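News from the Amley Repair Evenings

The repair evenings started again in October, and we are happy to say that the room on the second floor was full both times. For those who did not come before: you bring one broken thing from your home, and you sit together with somebody who knows a little more than you about such things. We open at 6:30 in the evening and we close when the last kettle is finished.

This autumn most of the people came with lamps and radios. Safta Pascu brought the radio of her mother, an old Ekska with a cloth front, which had been silent for 12 years. Florin Olteanu opened it and found a dry capacitor and also a lot of dust. Now it plays, but only the medium waves, and Safta told us this is enough for her kitchen.

We also want to speak about the money. The collection box and the soup sale gave us 3,030 lei until now. With this we bought a second soldering station, a better magnifying lamp and 9 boxes for small parts, which Aurel Pascu labeled by hand. Please put the screws back in the correct box. Last month the wood screws and the machine screws were mixed, and it took a whole evening to separate them.
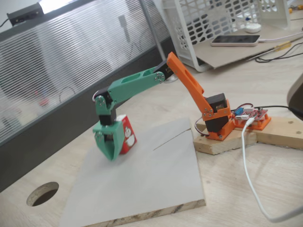
Orange and mint green parts on the desk, with a small red and white carton.

Some of you asked if we can repair sewing machines. Yes, we can try, but please write to us before, because they are heavy and we have only one table that is strong enough. Elie Fakhoury worked for many years in the Gumeser clothing factory and he knows the older models very well. He asks you to bring also the pedal and the power cord, even if you believe that they are good.

Microwave ovens we do not accept. They can be dangerous also when they are unplugged.

The next subject will be bicycles, in the yard on Furtună Street if the weather is dry. Virgil Buzatu will show how to change a brake cable and how to adjust the gears. There are places for three bicycles at the same time, so put your name on the list near the door. Old clothes are recommended.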